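Search entries
Enter keyword
Go

July, 9:40 p.m.

Second evening on the old desktop. Yesterday's crashes came back with the same pattern: it posts, loads to the login, runs for 27 minutes and then restarts without writing anything useful to the log. I no longer suspect the drive. Swapped the power lead and ran from a different outlet, no change.

Side panel off at seven. Grounded myself on the case, then took out the dust with the hand blower and a soft brush. Most of it was packed into the fan. I had forgotten how little clearance there is between the cables and the board in this case, and moved two of them over to the drive side so I could reach the memory slots.

Ran the memory test overnight with everything installed and got almost 2,000 errors by the second pass. That is well past a marginal setting. The plan is the usual one - a single module at a time, same slot, full test, then write down the result. It is slow. Each pass takes 40 minutes on this processor and I want two clean ones before I trust a module.

Huw Gough phoned at eight and thinks it is the slot. He had the same symptom on his Nisten and cured it by cleaning the contacts. Possible. I will wipe the module edges with alcohol before condemning anything, and let them dry fully before they go back in.

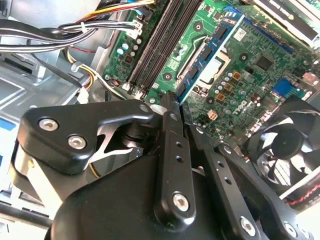 Blue module over the board, slots to the left.

Notes for tomorrow. Check that the latches are open all the way before pressing down. Press evenly on both ends. Leave the processor lever alone, as I have no fresh paste in the house. If both modules pass separately, test them in the other pair of slots. If one fails, Luten has used ones of the same speed and I will order a matched pair.

Stopped at 9:30. Panel still off, screws in the jar lid on the shelf.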